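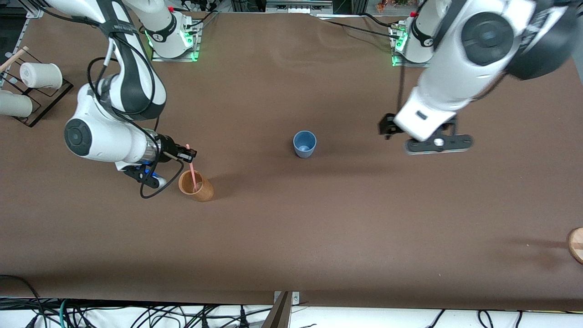
Boards > Kitchen & Table > Cups, Straws & Small Stuff > Wooden cup + straw = bad idea?

17 replies | 42 shares

**splinterina**
I bought a wooden cup at a market in May, light brown, straight sides, no handle. I like it more than is reasonable. My problem is that I drink everything through a straw (sensitive front teeth, please no dentist recommendations) and my sister says a wooden cup and a plastic straw is "a crime against both." She also says wood holds smells and I'm going to be drinking orange juice flavored with last month's coffee. Should I go back to the small blue plastic cup I've had since college, or is she just being like this?

**gravelroad80**
She's just being like this. I've used a wooden cup for years. Rinse it right after, dry it upside down on a rack, don't leave anything in it overnight. Never had a smell.

**mrs_teaspoon**
With respect to gravelroad, people who own a thing that smells are the last to know. My husband had a wooden beer mug he swore was fine. The dog wouldn't walk past it.

**gravelroad80**
Was it sealed?

**mrs_teaspoon**
It was a mug. I didn't interview it.

**lidless**
The straw is the real issue. In a short cup a full length straw tips the whole thing over as soon as you let go, especially one of those skinny ones. Cut it down. I trim mine so they stick out a couple of inches above the rim and I haven't mopped since.

**splinterina**
Mine are thin pink ones from a box of 80, so I can afford to ruin a few. Do you cut the top or the bottom?

**lidless**
Bottom, on a slant. If you cut it flat it sticks to the floor of the cup and you sit there sucking at nothing like a confused goldfish.

**oldpantry**
Can I ask why we're still on plastic straws? Steel ones last forever.

**splinterina**
Sensitive. Front. Teeth.

**oldpantry**
Silicone, then. The Botha ones are soft and you can boil them.

**lidless**
I had the Botha ones. Soft, yes. Also they taste like a shower curtain for the first month and collect every cat hair in the house. I'd wash and reuse the plastic ones before I went back.

**oldpantry**
Mine never tasted of anything – maybe yours were sitting next to something.

**lidless**
They were sitting next to the cat, I think we covered that.

**Clikia_fan**
Back to the cup. Before you put anything in it, find out what the finish is. If water beads up, there's some kind of coating and you can mostly treat it like a normal cup. If the water soaks in and leaves a dark patch, it's bare or only oiled, and I'd stick to cold drinks. I rub mine with food grade mineral oil when it starts looking chalky. Wipe it off, leave it alone until morning, done.

**mrs_teaspoon**
So we're now moisturizing cups.

**Clikia_fan**
I moisturize the cutting board too. It's a full evening.

**gravelroad80**
Agree on the oil, disagree on cold only. I drink tea out of mine. What you can't do is the dishwasher. I put a Gravard tumbler through once and it came out with a crack down the side you could mail a letter through.

**splinterina**
OK, tested. Water beads on the outside and does nothing of the kind on the inside, so apparently I own half a sealed cup. I paid 40 dollars for this.

**Clikia_fan**
FORTY

**mrs_teaspoon**
For 40 dollars it should hold the straw for you.

**lidless**
Oil the inside, water and iced tea only, juice goes in the blue one. Two cups, two jobs. Your sister can have the dishes.

**splinterina**
Going with this. She's already asked where I bought it, by the way, so draw your own conclusions. Will report back if the coffee smell turns up.

Recent in Cups, Straws & Small Stuff
Bralilov glasses: do the rims chip or is it my sink
How do you get a straw brush out of a straw
Plastic cups gone cloudy, vinegar didn't help
Drying rack for a counter the size of a paperback
Coasters that don't stick to the glass and follow you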